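Hirvonen 32 screwdriver, five months of fixing stuff around the house
by Piyumi Dissanayake
30 December 2023

Short version: good handle, so-so bits box, buy it if its on sale.

I've had the Hirvonen since May-ish, put it in a drawer, started using it properly when we moved into the new place and every single hinge needed attention. Rental kitchen, old doors, flat pack wardrobe that came with the apartment and leaned. So it got a workout.

The handle. Fat, slightly soft, fills the palm. I have small hands and figured it would be too big, it isn't. You can really lean on it. My old Asteo had a skinny hard plastic one and after ten screws I had a red dent in my palm. None of that here. It does pick up grease though, wipe it down or it gets slick.

Shaft is long. Great for reaching into the back of a cabinet, annoying under a sink. I ended up borrowing a stubby from Mervin Hiebert downstairs and then buying my own stubby, so factor that in. Hirvonen sells a short shaft separately. Didn't try it.

Ratchet: three positions, clicks are firm. Fine teeth, so you get a turn even when there's hardly room to move your wrist. Got a bit gritty after I did the bathroom vent (plaster dust everywhere), a blast of air and one drop of oil and it was fine again. 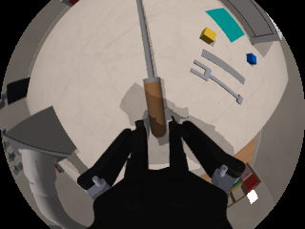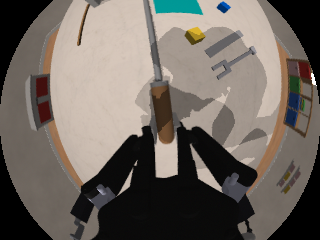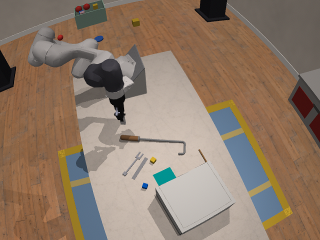

Bits. You get 32, hence the name, and I use maybe four of them. The Phillips 2 is the one that matters and it's held up, tip still sharp. The smaller flat one chewed its corner on a painted-over switch plate, which was partly me being impatient. Magnet is strong enough to hold a long wardrobe screw sideways. Does let go of the bit itself once in a while if you pull back at an angle, lost one down behind the radiator that way. Still there.

The box is the weak part. Lid pops open if you carry it by the wrong end, and the slots are labelled in tiny grey letters on darker grey. Under a hall light, forget it. I put dots of nail polish on the ones I use. Works great, looks terrible.

Compared to the Unov, which my brother in law Surachet swears by: Unov has the better case and nicer bits, handle is harder and it costs a good chunk more. If you're doing this for a living get the Unov. For curtain rods and wobbly chairs I'd take the Hirvonen and spend the diference on decent screws.

Warranty I can't tell you much about. Wrote to them about the chewed bit, got an answer in two days asking for the receipt, couldn't find the receipt. My fault.

Oh and it rolls. Round handle, no flat spot, put it down on a sloping floor and off it goes. Ours all slope.

4 out of 5. Would be a 4.5 with a better box. Doing the stubby next, then probaby the Plestitz hex keys if I ever finish the bed frame.

Contact | Copyright 2023 | Back to top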